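Setting Up a Door-Opening Exercise in the Arkside Simulation Kit

Donora Technical Services -- Customer Guides
Last revised 08/06/2021
Prepared by Lilla Hegedűs and Verna Mbeki

This guide is intended for institutions that have purchased or are evaluating the Arkside Simulation Kit for two-armed robots. It explains how to load the door exercise, place the robot, practice the approach to the handle, and save the results. Instructors who have not yet installed the kit should first complete the Installation Guide.

What the kit includes

The standard license covers one simulated robot with two arms, a set of household and office rooms, and the Okoro control panel. The door exercise is part of the standard license. The drawer and cabinet exercises are sold separately under the name Guncombe and are not described in this guide.

The license is priced at 294 per seat for one year. Evaluation licenses have the same features but stop recording after 600 attempts. Attempts recorded under an evaluation license may be carried over when a full license is purchased.

Before you begin

Close any other program that uses the graphics card. Confirm that the control panel shows both arms as "Ready." If one arm is shown as "Waiting," select Reset Arms and allow the panel to refresh. Hand controllers should be connected before the room is loaded; a controller connected afterward will not be recognized until the room is loaded again.

Step 1. Load the room

Open the Exercises menu and select Doors. Choose a room from the list on the left. Each room has its own wall, floor, and door finishes, and these may be changed under Appearance. Changing a finish does not change the weight of the door or the stiffness of its hinge, both of which are set under Physics.

First-time users should leave the Physics settings at their default values.

Step 2. Place the robot

Select Place Robot and click on the floor in front of the door. The body should face the side of the door that carries the handle. Use the arrow keys for small corrections. If the body overlaps a wall, the panel displays a warning and the exercise will not start.

Step 3. Choose a view

The kit offers an outside view, which follows the robot from behind, and an onboard view, which looks out over the robot's body toward its grippers. We recommend the outside view for placement and the onboard view for the approach. The onboard view may be tilted with respect to the room, and new operators usually need several attempts before they can judge distance in it -- Lajos Lengyel, who teaches our introductory course, sets aside the first session for this purpose alone.

Step 4. Approach the handle

Open both grippers fully. Raise the arms together until the grippers are in front of the body, then stop. Select the arm nearer to the handle as the working arm. The other arm should remain raised and clear of the door's path.

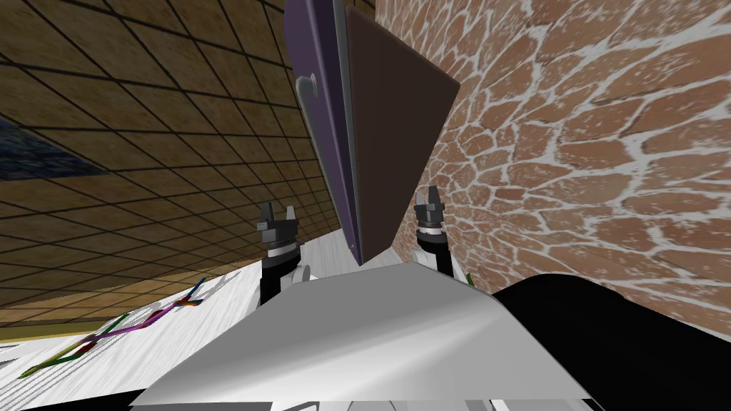

Move the working arm toward the handle in short motions, and pause after each one. The fingers should meet the handle on both sides at the same time. If one finger touches first, back away and correct the wrist angle before trying again. Close the gripper only when the contact light on the control panel turns green.

Step 5. Open the door

With the handle held, draw the arm back along the arc of the door. The arc may be displayed by selecting Show Path. Pulling in a straight line will cause the gripper to slip. Should this occur, select Retry, which returns the arms and the door to their positions at the end of Step 2.

Step 6. Save the attempt

Select Save and enter the operator's name. Attempts are stored in sets of up to 1,000, after which a new set is opened automatically. Unsuccessful attempts should also be saved, as the review tool compares them with successful ones.

Known limitations in version 3

The contact light may flicker when the handle is thin. Shadows are not drawn in the onboard view. Finishes changed during an attempt are not written to the saved file.

Questions about licensing should be directed to Ákos Gál. Technical questions should be sent to Sándor Gulyás, with the saved attempt attached.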